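# Handheld Gripper Loan Kit — Student Manipulation Program

The Moynihan Institute offers the Handheld Gripper Loan Kit to secondary schools and registered student clubs taking part in the Stostano Household Tasks Challenge. Each kit allows a team to record demonstrations by hand and to use them in training its competition entry. Kits are issued for one term and may be renewed once.

## Recording at the Washbasin

The first task module, Ratach, concerns the care of a sink and its surroundings. Students hold the gripper by its shell, close the two fingers on the stem of a squeegee-type tool, and work with the crossbar over the basin and the adjoining counter. Items normally kept near a faucet, such as pump bottles and mugs, may remain in place — entries are judged in furnished rooms.

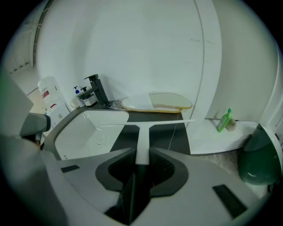 ## Contents of the Kit

- One handheld gripper with two black fingers
- 3 spare pairs of finger pads
- Charging cable and carrying case
- Printed task cards for the Ratach and Cusedden modules
- Teacher's guide, January 2026 edition

Cleaning tools are not included. Teams may use any tool with a flat stem, provided that it weighs no more than 200 grams.

## Terms of Loan

A faculty adviser must sign for the kit and attend the introductory session in February. Teams should submit at least seven complete recordings for each module entered. Damaged finger pads may be exchanged without charge; damage to the shell should be reported in writing before the kit is used again.

## Requests

Requests should be addressed to Svetozár Ondrejka, Program Coordinator, Moynihan Institute, Room 7. Please quote catalog number 1791 and state the number of students enrolled in the class or club.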